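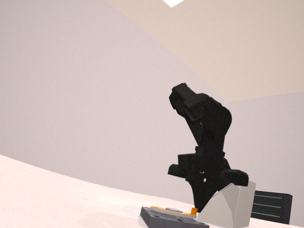 Home Workshop Kitchen Storage Tools

Workshop Tips: Comparing Grippers Before Purchase
By the Mustberg Workshop Desk - May

Readers fitting a small robot arm to a home bench are advised to compare grippers in simulation first. The following practices were adopted during our trial of the Jiltar and Ferus grippers.

Use the same arm, table and fixture plate for every run. Begin with the gripper well above the plate, and keep that starting height for both models.

Choose a thin, flat part. Thick blocks are easy to hold and show little difference between jaws. A small metal disc is a useful second test.

Run each gripper 100 times. In our trial the Jiltar missed 13 picks and the Ferus 19, most of them on flat parts - the Ferus did better on raised edges.

Limit arm speed to 70 percent until the controller settings are final. Readers using the Chung controller should save these settings under a separate name for each gripper.

Repeat a short set of picks on the real bench before ordering. Friction in simulation is an estimate.

Last updated: May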